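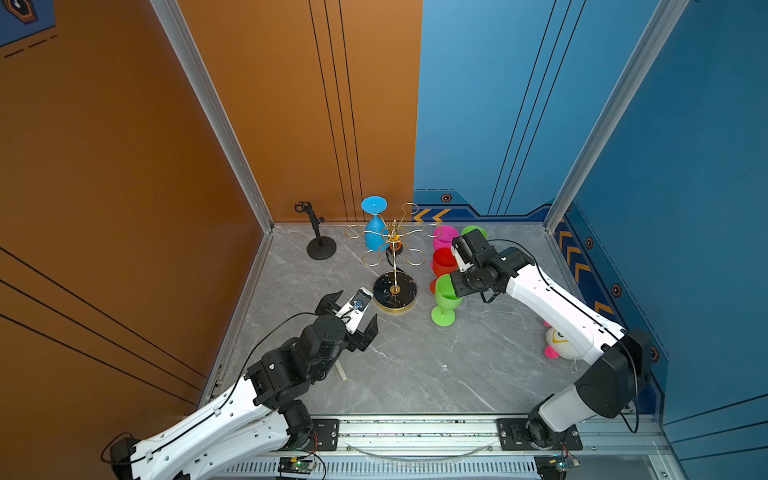
Manipulation Lab, Handout 4: Two-Arm Teleoperation and Glass Racking

Instructor: Wilma McIver. Bench supervisor: Fergus Moncrieff.
Revised 26/04/2025

1. Task

Each team records demonstrations of one job: take a plastic cup or goblet from the group on the floor of the cell and hang it upside down on the wire rack. A stemmed glass hangs by its foot. Cups without a stem are for grasp practice only and go back on the floor.

Teams have 2 operators, one per arm. Swap sides after every 35 episodes. An episode starts with both grippers open and ends when both arms are back at rest.

2. Frames and calibration

Both arms bolt to the same rail, so the left base frame serves as the world frame. The right base differs from it by a fixed translation along the rail and a small yaw error, which you measure. Touch the two gripper tips at five points spread over the floor, log the joint angles, and solve for the offset by least squares. Keep the residuals - they go in the report.

Repeat this if a mounting plate has been loosened.

3. Grasping notes

Approach an upright cup from above and close on the rim. A goblet lying on its side is harder. Grip the stem close to the bowl, lift, then rotate the wrist before moving toward the rack. If the rotation runs into a joint limit, set the goblet down and regrasp with the other arm.

Clear the rack's curled arms before lowering a foot between the wires. Contact with the rack ends the episode as a failure. Save failed episodes and label them.

4. Data

Log at 50 Hz, joint positions and gripper commands for both arms. The class total is 500 episodes by June. File names follow the Plodville format from Handout 2.

5. Report

Four pages at most. Include the calibration residuals, success rate by object, and a plot of wrist angle against time for one regrasp.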